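Cisdale open day, and a sock hanger

Posted October 2, 2026

I spent most of an afternoon at the Herath lab's open day in Cisdale, mainly to see the laundry cell. I had read their July write-up and wanted to check two things: how they handle cloth that sags between grasp and placement, and whether the clips are worked by the robot or set up ahead of time.

The answer to the second is that it depends on the demo. In the short version a person preloads the clips and the arms only position and remove. In the long version the arms also open the clips. I watched both, the long one twice. Cycle time for a single sock in the long version was 59 seconds on the first run and 33 on the second, by my watch. The presenter put the difference down to a regrasp. The control loop on the arms is faster than that would suggest; most of the time goes to approach moves, which are capped for visitors.

The hanger is an ordinary round one with clothespins. It is a worse target than a rail. Any load on one side tilts the ring, and every other pin moves with it, so a stored pin position is only good until the next contact. Their policy keeps no pin map at all and works from the current view. Training used 1660 teleoperated episodes, most of them with socks in pairs.
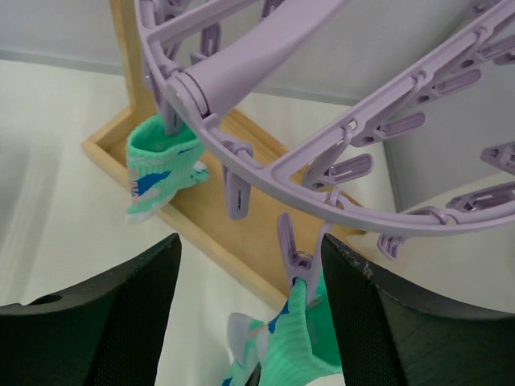
Kanokwan Wannasri asked from the second row why they didn't just clamp the ring. Her point was that a fixed ring would remove most of the variance and let them use a much smaller training set. The presenter agreed that it would, and said an earlier rig at Zestutthorpe had done exactly that, but the policy then failed on any hanger that swung.

I would have liked numbers for both cases. The success rate on the slide was for socks only, with no split by fabric weight. Towels were listed as future work.

Fingertip wear came up too. The pads are swapped after up to 60 hours of running. Brilarach supplies them, and the lab is testing a softer compound. I asked about force sensing at the fingers and was told it is logged but not used as an input yet.

Slides are supposed to go up on the lab page. I'll add the link when they do.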